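4. Tarefa de reposição: transferência de material granulado para um frasco com tampa articulada

A reposição de condimentos foi incluída no conjunto de avaliação por combinar três dificuldades que a literatura costuma tratar em separado: a preensão de uma embalagem flexível, o controle do escoamento de um meio granular e o posicionamento relativo a um recipiente de boca estreita. Para uma pessoa adulta, a tarefa não exige atenção especial. Para um manipulador com garra de dois dedos, ela permanece, no nosso entendimento, fora do alcance da operação autônoma confiável.

4.1 Definição da tarefa

O estado inicial compreende um frasco com a tampa aberta e uma embalagem plástica com o material a transferir, ambos sobre uma superfície plana. A tarefa é considerada concluída quando o nível do material no frasco atinge a faixa prescrita, a embalagem é devolvida à superfície com a abertura voltada para cima e a massa derramada não excede 6 g. O fechamento da tampa é avaliado como subtarefa independente, pois requer contato com uma peça articulada de inércia muito baixa, e seus resultados não entram na taxa de sucesso principal.

O critério de derramamento foi objeto de revisão. Na versão preliminar do protocolo, qualquer grão fora do recipiente caracterizava falha, o que tornava a métrica insensível a diferenças reais entre políticas. A formulação por massa, proposta por Anwara Khondokar, preserva a ordenação das políticas e admite medição com balança comum.

4.2 Aquisição das demonstrações

As demonstrações foram produzidas por operadores humanos com garra portátil, sem braço robótico no circuito. O conjunto final contém 609 episódios válidos. Foram descartados os episódios em que a embalagem saiu do campo de visão durante o vertimento e aqueles em que o operador corrigiu a preensão com a mão livre. A anotação das fases (aproximação, preensão, elevação, inclinação, retorno) foi feita por Ifeoma Olatunji e conferida por um segundo anotador em uma amostra de 40 episódios. As divergências concentraram-se na fronteira entre elevação e inclinação, que nem sempre é nítida no movimento humano.

4.3 Fontes de dificuldade

A embalagem flexível não admite um modelo geométrico fixo. A força aplicada pelos dedos altera a forma da abertura e, com ela, a vazão; um aumento de força destinado a evitar o escorregamento pode, portanto, provocar a expulsão do conteúdo. Os operadores compensam esse acoplamento com pequenas rotações da garra, de amplitude variável entre indivíduos, e a política treinada por imitação tende a reproduzir a média dessas rotações, inadequada para quase todos os casos particulares.

O corpo transparente do frasco constitui a segunda dificuldade. Reflexos especulares na parede frontal degradam a estimativa do nível, sobretudo quando o material é claro e a superfície de apoio também o é. O método de Watier, que estima o nível a partir da borda superior do material, perdeu a referência em parte dos episódios e foi substituído por uma regressão direta sobre o recorte do recipiente.

Por fim, a tampa aberta em posição vertical limita as direções de aproximação. Uma trajetória que passe pelo lado da articulação pode colidir com a tampa ou tombar o frasco. O planejador Landberg trata a tampa como obstáculo rígido, hipótese conservadora que elimina trajetórias viáveis mas evita o contato.

A Figura 7 apresenta os objetos e a manipulação da embalagem com a garra portátil. 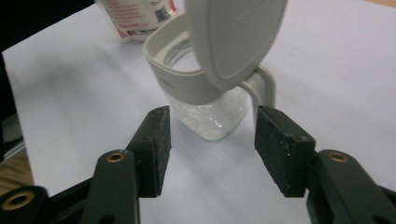
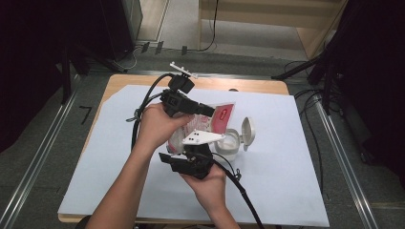

Orwood, 11 de julho de 2026

Figura 7. Tarefa de reposição com garra portátil. Primeira imagem: frasco de corpo transparente com tampa levantada, conteúdo branco granulado e, ao fundo, a embalagem plástica. Segunda imagem: embalagem presa entre as duas partes da garra, com o recipiente aberto ao lado.

4.4 Discussão

A comparação com a operação humana deve ser lida com cautela. O operador dispõe de percepção tátil indireta, transmitida pelo corpo da garra, que não é registrada em nenhum canal do conjunto de dados. A política recebe apenas imagem e abertura dos dedos. Parte da diferença de desempenho pode decorrer dessa assimetria, e não de limitação do método de aprendizado. A inclusão de um sensor de força nos dedos, segundo o arranjo descrito por Iyamu, está prevista para a próxima coleta, em dezembro. Até lá, os resultados desta seção sustentam apenas a conclusão de que a reposição a partir de embalagem flexível requer supervisão humana na fase de inclinação.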